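Share 70 | Comments 2

Flatness is among the least glamorous properties a metal part can have, and one of the most expensive to get wrong. When two faces are bolted together, the load passes only through the places where they touch. On a turned face these are the tops of the tool marks, a small fraction of the area that appears on the drawing.

The consequences show up slowly. A bolt tightened against high spots loses tension as the spots are crushed. The joint then moves a little under each load cycle, and the movement wears the surfaces further. Maintenance staff tend to record this as a loose bolt and tighten it again.

At Trelurwood, a workshop that rebuilds pump couplings, a review of returned units covered 193 joints. The fasteners were within specification in most of them. The faces had been machined correctly and then distorted, either by clamping in the lathe or by stresses released when the bore was cut. A ring is a poor shape in this respect. Take the middle out of a disc and what remains can twist like a crisp.

Two remedies are in common use. The first is to rough the part, leave it unclamped, and take a light finishing cut later. The second is lapping, in which the face is rubbed against a flat plate with a fine abrasive. Lapping is slow and removes very little metal. It also rounds the edges if the operator leans on the part.
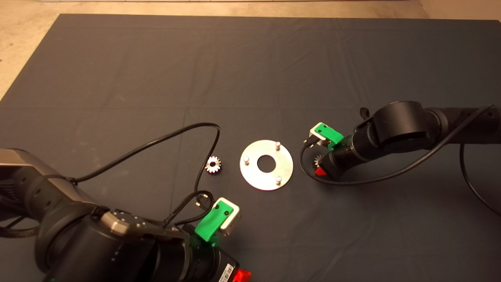
Round plate with a central hole and three upright pins.

Locating pins bring their own difficulty. Each one pressed into a plate pushes metal sideways and raises a slight lip around the hole, high enough to hold a mating face clear. Drirnetti, which supplies coupling parts, now chamfers every pin hole before pressing. Its July batch of 519 plates was checked after assembly as well as before, a step that had earlier been left to the customer.

Measurement remains the awkward part. A straight edge and a lamp will show a gap but give no figure for it.

Comments 2 | Share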